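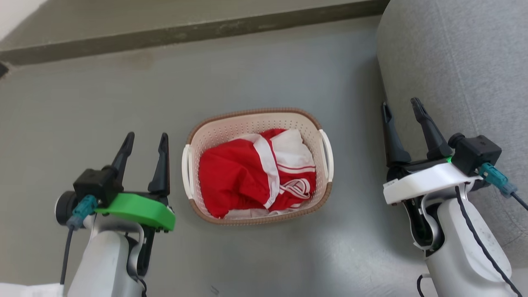 # etiquetas-de-roupa

Transcrições de etiquetas de composição e de cuidados têxteis, em texto simples, com os símbolos convertidos para códigos legíveis. São 2804 etiquetas, quase todas de roupa comprada em segunda mão, e uma percentagem deprimente delas diz apenas "lavar com cores semelhantes", conselho que a humanidade recebe e ignora desde que há máquinas de lavar.

Versão de 13 de novembro de 2021. A anterior, de junho, tinha os códigos de engomar trocados com os de secar. Quem a usou para alguma coisa séria tem a nossa solidariedade.

## O que está cá dentro

```
etiquetas/
 transcricoes.csv
 simbolos.csv
 fibras.csv
 duvidosas.csv
LEIAME.md
```

`transcricoes.csv` é o ficheiro principal, com uma linha por etiqueta. `simbolos.csv` faz a correspondência entre os nossos códigos e a descrição de cada símbolo por extenso. `fibras.csv` normaliza os nomes das fibras, para que "elastano", "elastane", "spandex" e o misterioso "elasthan." (com ponto final) sejam a mesma coisa. `duvidosas.csv` contém 400 etiquetas em que os transcritores discordaram e ninguém cedeu.

## Campos

| Campo | Tipo | Notas |
|---|---|---|
| `id` | texto | Não é sequencial. Já foi. |
| `peca` | texto | camisola, calças, camisa, outro |
| `composicao` | texto | Tal como impressa, gralhas incluídas |
| `soma` | inteiro | Soma das percentagens. Devia dar 100 |
| `lavagem` | código | Ver `simbolos.csv` |
| `secagem` | código | Idem |
| `engomar` | código | Agora sim, o certo |
| `linguas` | lista | Códigos de duas letras |
| `legivel` | 0/1 | Ver "Legibilidade" |

O campo `soma` foi ideia da Zdeňka Hájek, que desconfiava das percentagens e tinha razão. Há uma camisola da Ollia com 104 % de composição, o que faz dela a peça mais completa do conjunto. Não corrigimos estes valores. Pedimos que não nos enviem correções a estes valores.

## Como foi feito

O grosso das peças veio da loja de segunda mão Jelínek, que nos deixou transcrever etiquetas ao balcão desde que comprássemos qualquer coisa de vez em quando. O Boris Murín tem agora mais coletes do que qualquer pessoa precisa. O resto veio dos armários dos autores.

Cada etiqueta foi transcrita por 2 pessoas, em separado. Quando as versões coincidiam, entrava. Quando não coincidiam, a Iveta Vondráček decidia, exceto nos casos em que ela era uma das duas pessoas, e esses foram para `duvidosas.csv`.

As línguas foram marcadas a olho. O Otakar Lukáč reviu as eslavas e a Ohemaa Asamoah ficou com o inglês e com o francês. O português das etiquetas merecia um ficheiro próprio: "não torcer a seco", "passar a ferro do inverso" e "lave a si mesmo", que preferimos interpretar como "lavar à mão".

## Legibilidade

Uma etiqueta conta como legível (`1`) se der para ler a composição inteira e pelo menos um símbolo. As outras levam `0` e o texto que se conseguiu apanhar, com `[?]` no lugar do que falta. Tecidos acetinados são os piores: a tinta desaparece e fica só a comichão no pescoço.

Peças com a etiqueta cortada ficaram de fora. Ponderámos incluí-las como linhas vazias, por uma questão de rigor, e depois fomos jantar.

## Limitações

- As marcas Wodico e Ollia estão muito sobrerrepresentadas, por motivos que têm mais que ver com a Jelínek do que com a estatística.
- Quase não há roupa de criança.
- Os códigos de limpeza a seco juntam num só valor símbolos que uma lavandaria profissional distinguiria. Não somos uma lavandaria profissional.
- "100 % algodão" quer dizer que a etiqueta o afirma. Não analisámos tecido nenhum.

Não usem isto para decidir como lavar uma peça concreta. A peça concreta tem uma etiqueta.

## Leitura rápida

```python
import pandas as pd

df = pd.read_csv("etiquetas/transcricoes.csv", dtype={"id": str})
estranhas = df[df["soma"] != 100]
```

O separador é a vírgula e os campos com vírgulas vêm entre aspas. A codificação é UTF-8. Se o Excel mostrar "algodÃ£o", o problema é do Excel.

## Licença e contribuições

CC BY 4.0. Para citar, basta o nome do repositório e a data da versão.

Aceitamos etiquetas novas por *pull request*, uma por linha, com as gralhas intactas. Quem encontrar uma soma acima de 104 % pode abrir uma *issue* com o título em maiúsculas.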